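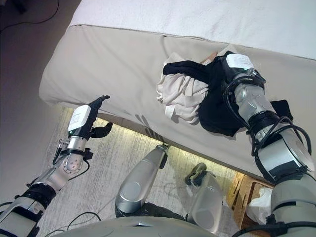 Side of the bed, arm resting on the beige panel.

Jun 14, 2023
Notebook, release tracking

Rafail Panagiotou forwarded the new schedule for Hornus season 2 and wants it in the tracker by tonight. I've put it in as "claimed" and left the confirmed column blank. We have had four dates for this show already, and each one came with the same line about the post-production team needing a little more time.

What the notice says: the remaining 10 episodes return in October, on Brilomach first, then on the Stefanou channel a day later with subtitles. It doesn't say which day in October. It doesn't say if all of them go up together or weekly. The last notice said weekly and then two went up on one night, so I don't trust the layout either.

Ran the tracker against the listings feed. 1073 rows came in and 19 have a return date earlier than the date of the episode before it. Most of those are Silex reruns with the wrong season number. Fixed by hand, and the script still needs a check for it. Whoever touches it next, please don't sort on the title column, it breaks the two-part episodes.

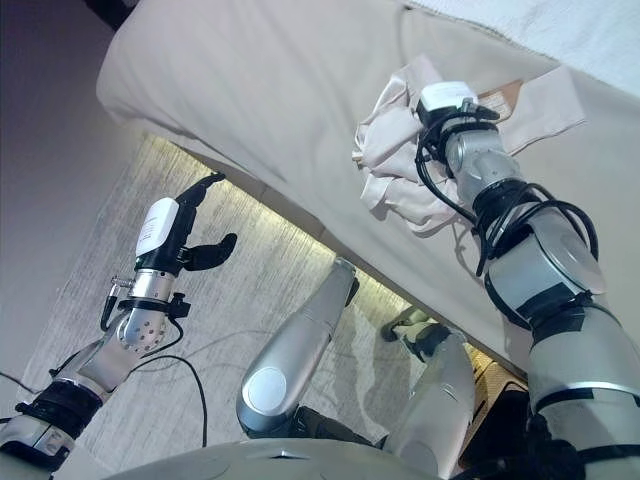

Fan poll numbers

Rafail also likes the poll saying viewers are "more excited than ever" after the break. I read the page. It's a click poll on the show's own fan site, no limit on votes, and the choices are "excited" and "very excited". Not using it. If we want to know what a long gap does to an audience, we need the ratings from the week before and the week after, and Brilomach doesn't publish theirs. Stefanou does, sometimes, late.

My guess is the gap costs them the casual viewers and they never say so. Only a guess – I had the same one for Silex and its numbers held up fine.

To do
Ask Stefanou for an exact day, in writing.
Add the date order check to the script.
Change the Hornus page so it says "expected" and drop the countdown clock. It has hit zero twice now and we got mail both times.
Recheck the episode count – the older press sheet had a different total and I can't find my copy.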